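Workspace Layout, Handout 3: Marking Out a Shared Table
Course notes, Murnley workshop, Room 162

Last session covered clearing and covering. These notes pick up at the taping stage. Bring them with you in July, as we will redo the layout from scratch.

A covered table with no marks on it is hard to talk about. If you ask a partner to put something "a bit further back on the left," you will get a different spot every time. Tape gives the surface an address system. We use blue tape on a brown covering: the color shows up well and the lines are easy to follow from a chair.

Order of work

Smooth the covering first. Small creases are fine, but a fold under a tape line will lift it. Run the lengthwise lines next, then the crosswise ones. Press each strip from the middle out to the ends. Torn tips and turned-up flaps are the usual weak points, so go back over the ends last.

A crosswise line can be laid in separate pieces. Gaps between pieces are acceptable as long as the eye can carry the line across.
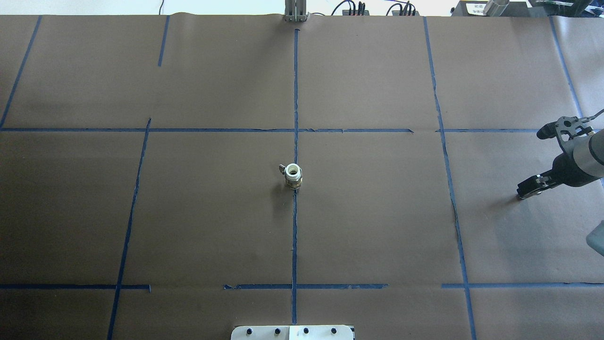
Imani Gallagher asked whether the gaps should be closed before anyone starts using the table, and said she would sooner lay one long strip and trim it. Both ways are allowed. A long strip is straighter but tends to pull the paper – short pieces are easier to replace when one gets scuffed.

Naming the cells

Columns get letters, starting from the left as you stand at the near end. Rows get numbers, counted from the near end toward the wall. Write the names on your plan and keep them off the covering itself.

Decide early which cells are for work and which are for parking small items. Metal parts in particular should have one cell

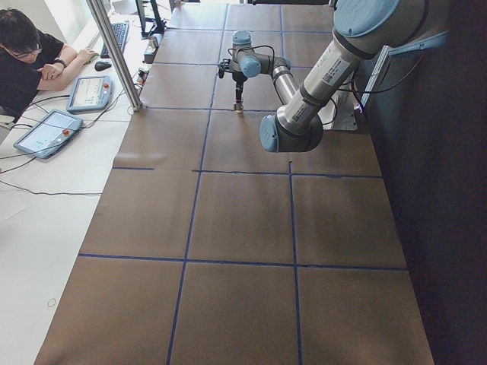 of their own, and they go back to it between tasks. Keep desk items such as keyboards and notebooks on a separate desk beside the table.

For next time

Draw your own table on squared paper, 50 squares long, with every tape line shown. Mark gaps as gaps. Hand the plan to Emese Dudás or leave it in folder 3385.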